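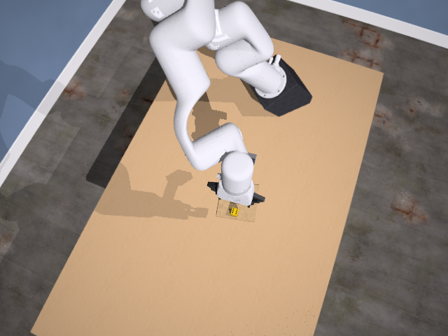 Lavanya Thomas wrote to ask how I keep paper money from turning into a damp, crumpled wad in the kitchen drawer. Good question, and I've ruined enough bills to have opinions!

I keep our grocery cash in an old recipe tin, sorted by value, all the faces pointing the same way (fussy, I know, but it makes paying the egg man in Skiltwood so much quicker). Curled bills go under a heavy cookbook overnight. Please don't iron them – I tried it on a five and it came out with a shiny patch right across the portrait.

If a bill gets wet, blot it with a dish towel and lay it flat on a rack, away from the stove. Mine are usually fine in 3 or 4 hours.

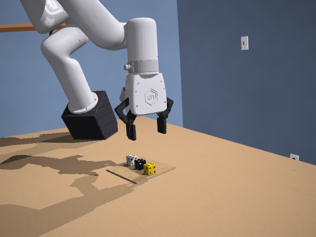

Vasanthi Sundaram says she skips the tin and clips her bills inside a cupboard door, one clip per week of shopping, and I may steal that for October when the canning jars take over my shelf.

Coins I wash in warm water with a drop of dish soap, 15 minutes, then rub dry. No vinegar, and no scrubbing anything old. My grandfather's commemorative dollar lost its lovely brown tone that way, and I still hear about it from my sister.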